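Last updated: 2021-03-25

Stop Buying Stronger Grippers

Most gripper comparisons I read rank by holding force. For small printed arms doing tabletop work, I think force is close to the least useful number on the sheet. A chess pawn weighs almost nothing. What decides a pick is how much room the fingers need beside the piece on the way down.

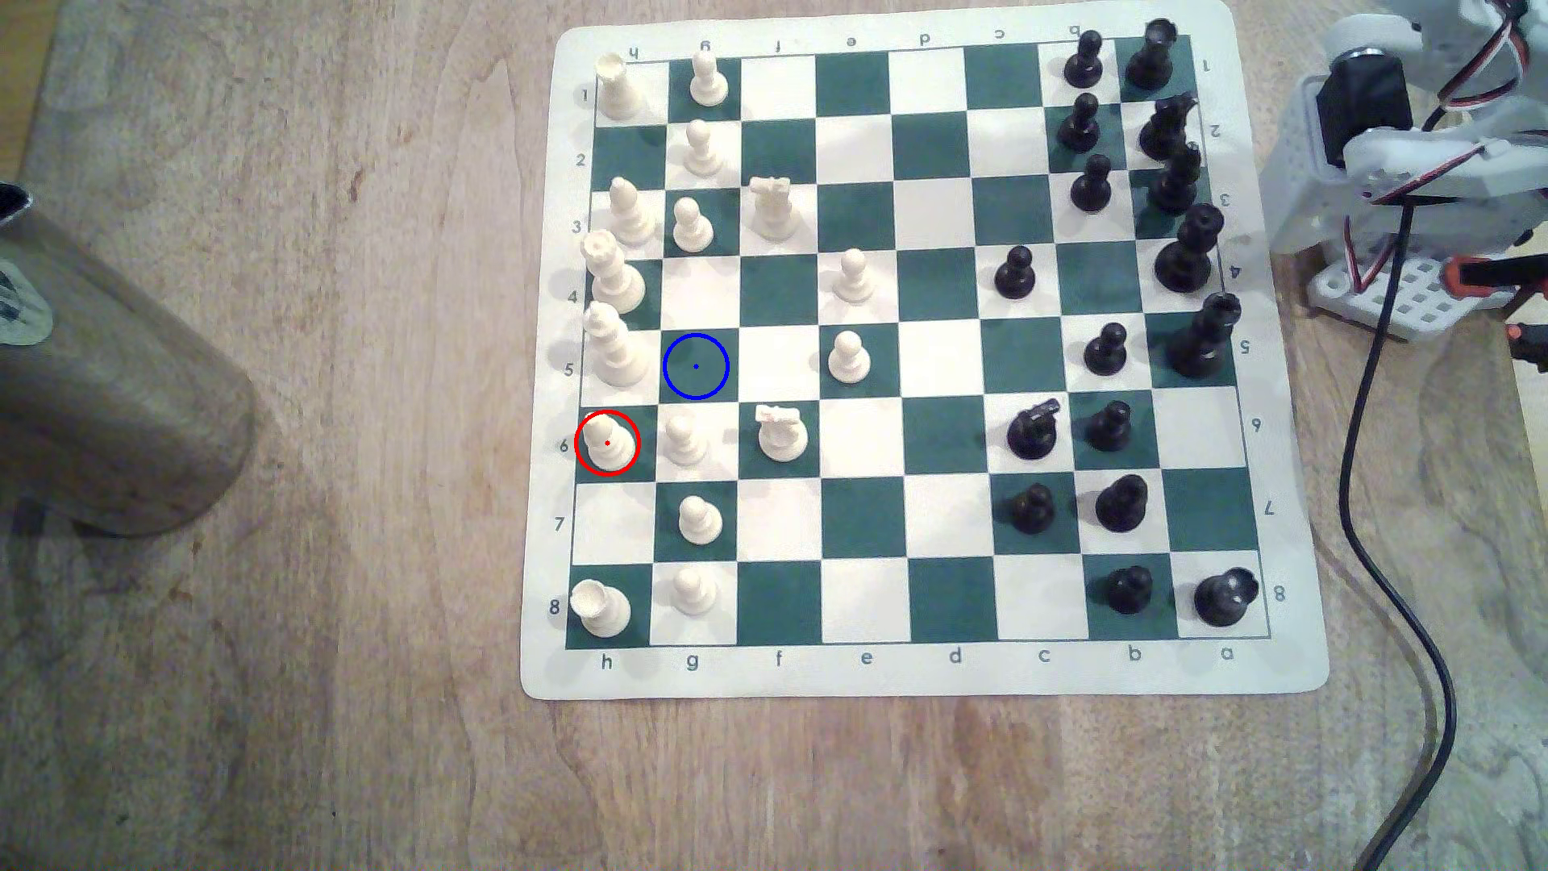

In September Myung-ja Shim and I ran two fingertip sets at our Setville bench, the stock Hosum pads and a narrower pair from Yoon. We logged 1,170 moves, 584 of them with the Yoon pads. The Hosum pads held better in a pull test. They also touched more neighboring pieces.
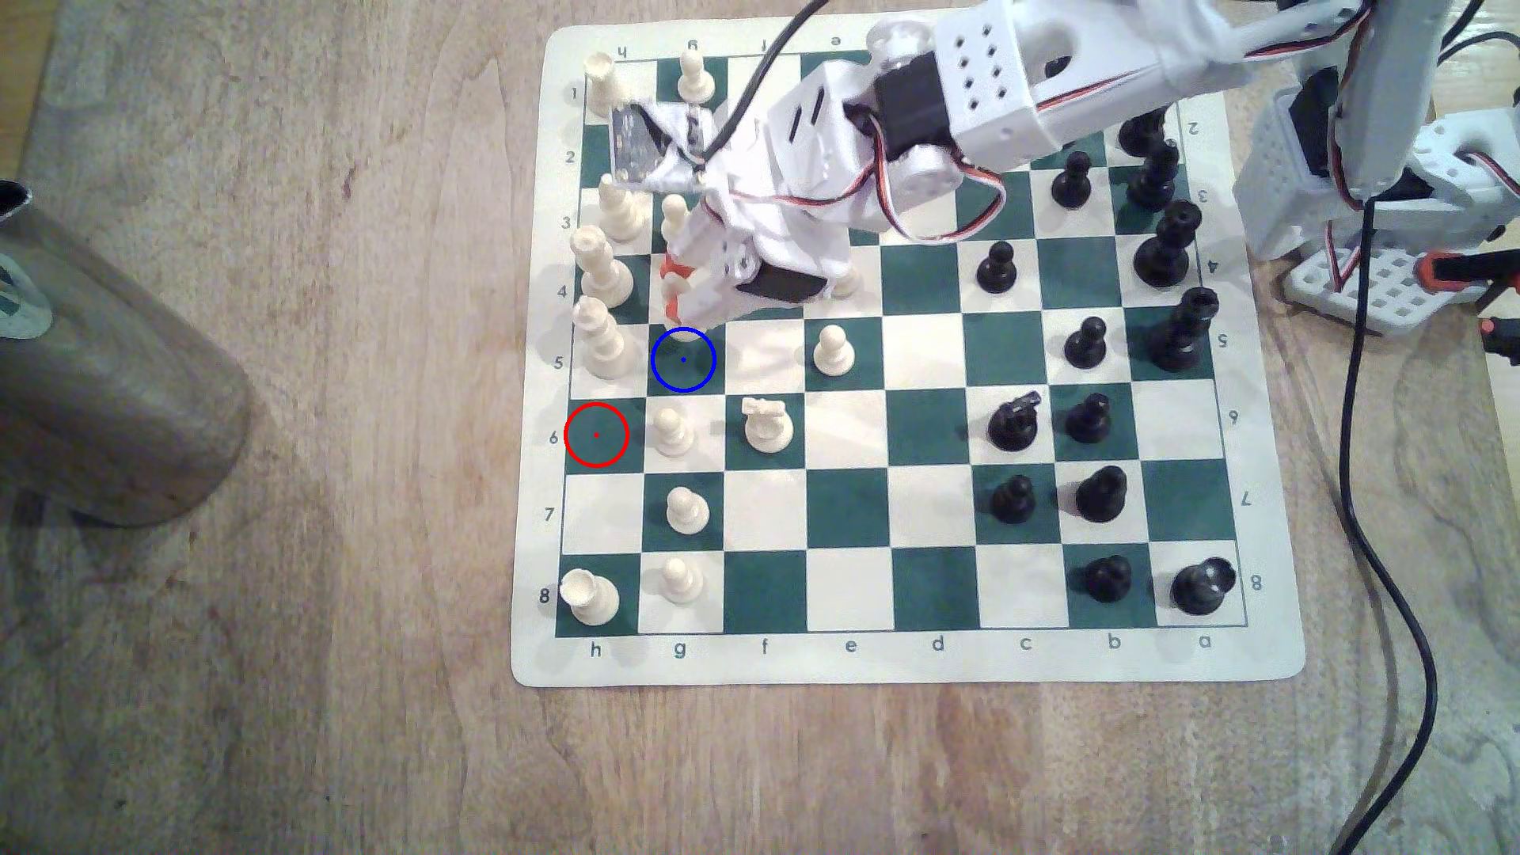

A knocked neighbor is worse than a missed pick. A miss can be retried from the same board state, while a shifted rook corrupts every move planned after it.
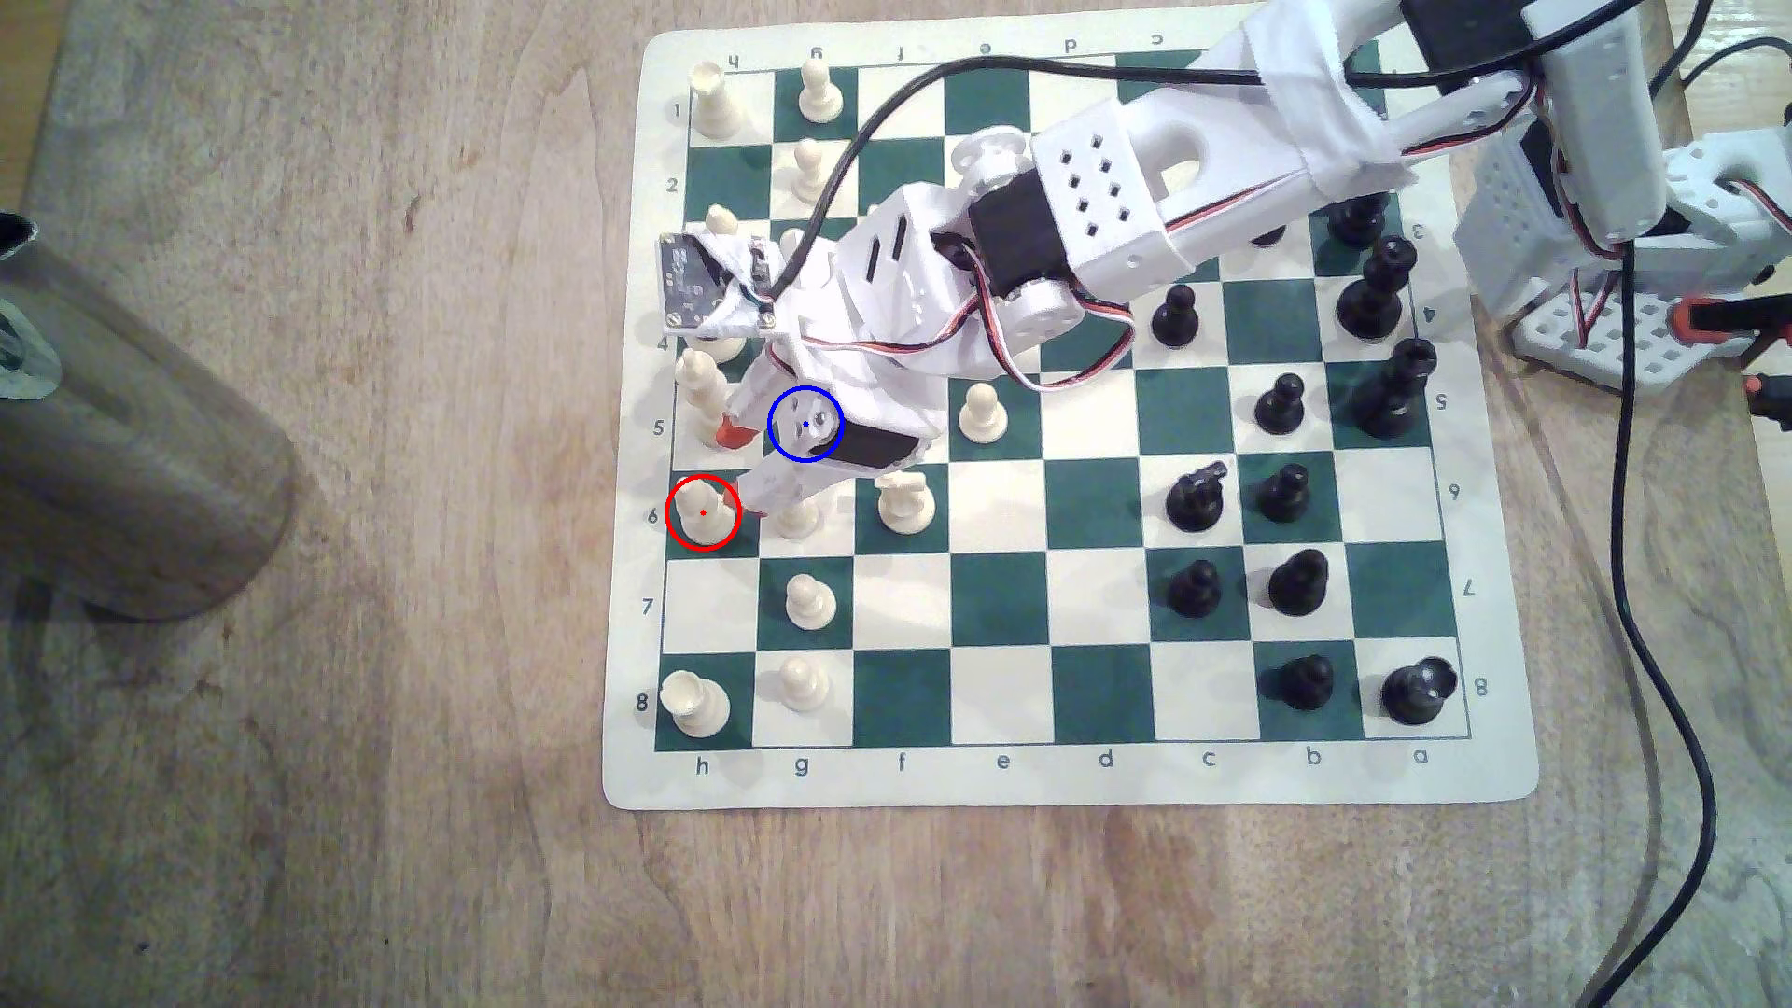
Approach angle deserves its own line in any spec sheet. A wide wrist blocks the overhead camera at the moment its view matters most. With the jaws just above h5 and g6, the arm is already partly hiding the black piece on a3, well across the board. Ro-un Jeon at Flaterstead disagrees and wants a second camera. I would try a slimmer wrist first.
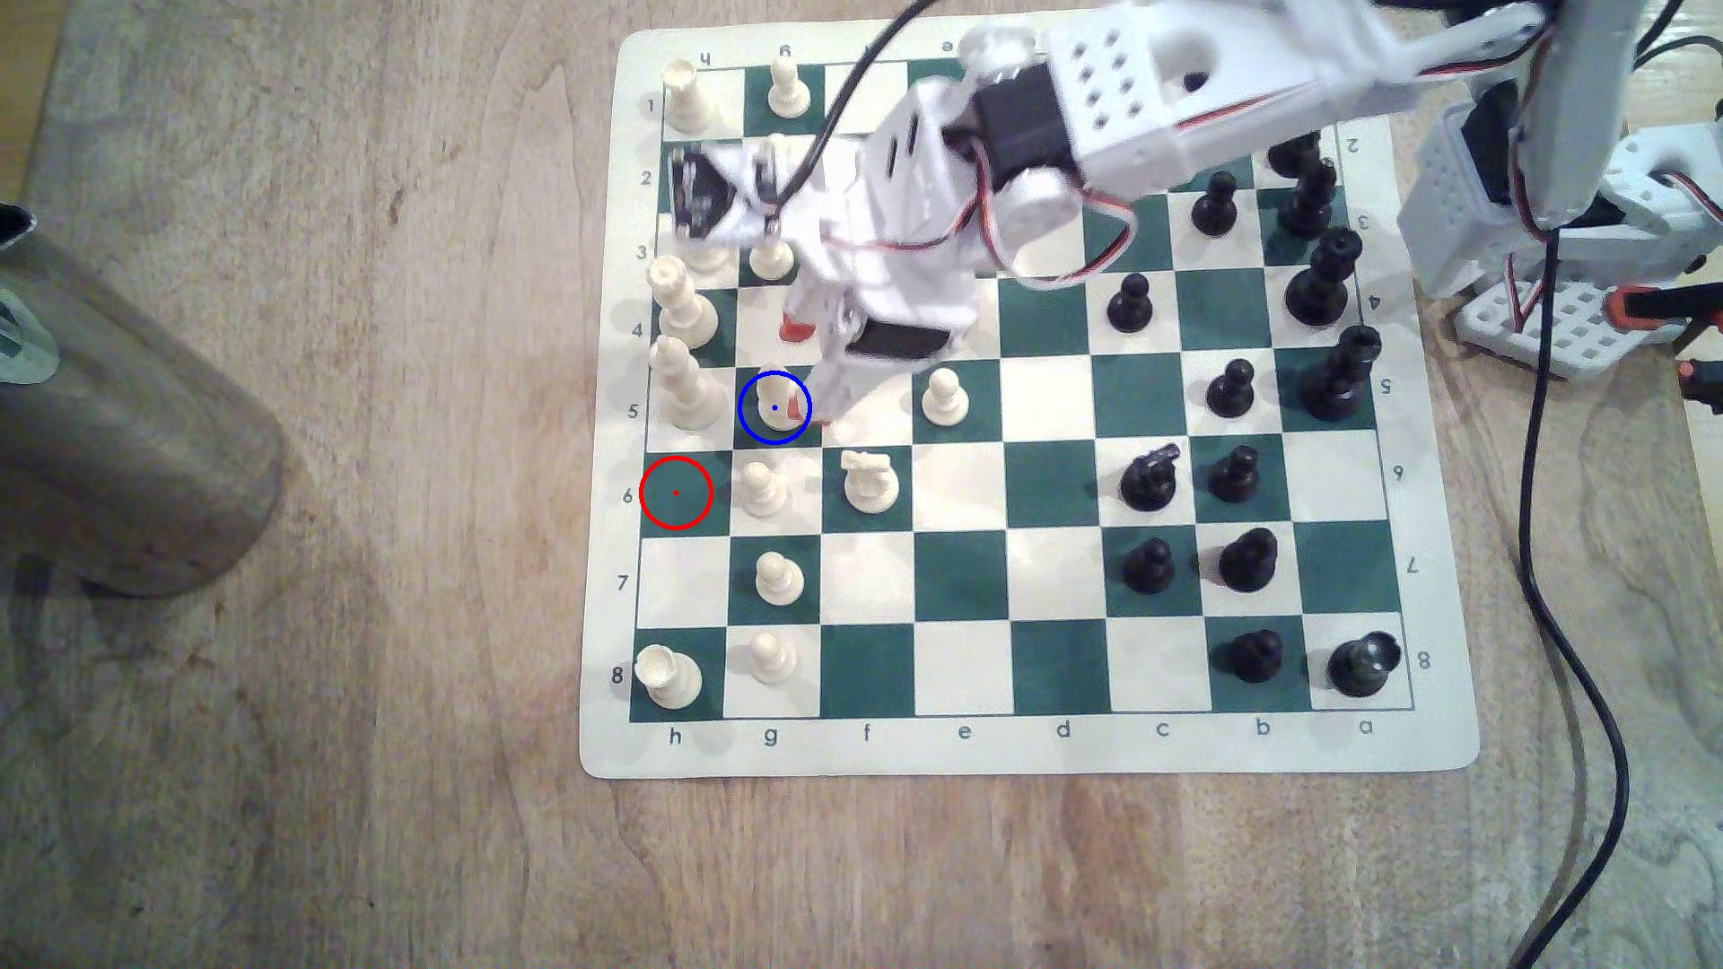 What I would publish instead

Finger width when open, wrist width, and neighbor contacts per hundred moves. Holding force can go in the appendix.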